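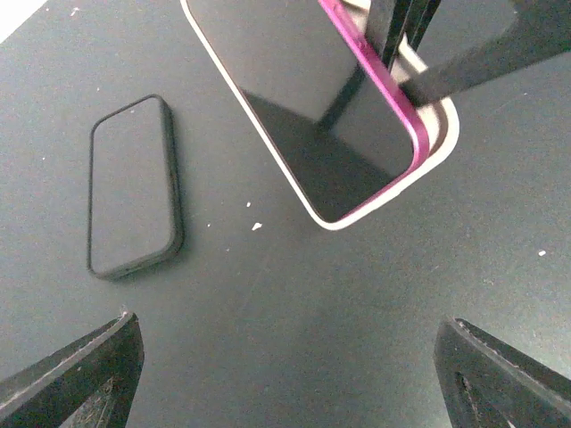 Cleaning phone cases, remotes and other things you handle all day

Most of the things we pick up twenty times a day never see a cloth. A few minutes once a fortnight keeps them in decent order, and you need very little to do it.

What to have ready

A bowl of warm water with a small squirt of washing-up liquid. Two microfibre cloths, one for washing and one for drying. An old soft toothbrush. Cotton buds. A wooden cocktail stick for seams.

Phone cases

Take the phone out before you start and put it somewhere away from the water. Plain silicone and hard plastic cases can go straight into the bowl. Leave them for five minutes, then go round the inside corners and the camera opening with the toothbrush. Rinse under the tap and stand the case on its edge to drain. Don't put it back on until it is fully dry. I leave mine overnight.

Leather cases should not be soaked. Wipe them with a barely damp cloth and let them dry away from the radiator. Wooden ones the same.

Clear cases go yellow with age and no amount of scrubbing will bring them back. Bicarbonate of soda shifts surface grime but that is all it does. Sarla Rawat wrote in to recommend toothpaste. I tried it and it left fine scratches.

The phone itself

Switch it off and unplug it. Use a dry microfibre cloth first, then the same cloth very slightly damp if there are marks left. No kitchen spray, no window cleaner, no bleach. Grit scratches, so blow it off before you wipe. For the charging socket use a dry wooden stick and go gently -- never a pin.

Remote controls

Batteries out. Wipe the whole thing over, then run a cotton bud between the buttons. If a battery has leaked, dab the contacts with a little white vinegar, wipe with a damp bud and leave the cover off until the next day. Wear gloves for this.

Keyboards

Unplug it, turn it upside down and tap the back over a sheet of newspaper. A clean dry paintbrush gets between the keys better than anything sold for the job.

Light switches and door handles

Spray the cloth, not the switch. Brass handles only need a dry buff most weeks -- polish them twice a year at most.

Spectacles

Rinse the lenses under lukewarm water before you rub them. One drop of washing-up liquid, fingertips only, rinse again, dry with a clean cloth. Wash the cloth without fabric softener, which leaves a smear.

Next month: limescale on taps and shower heads.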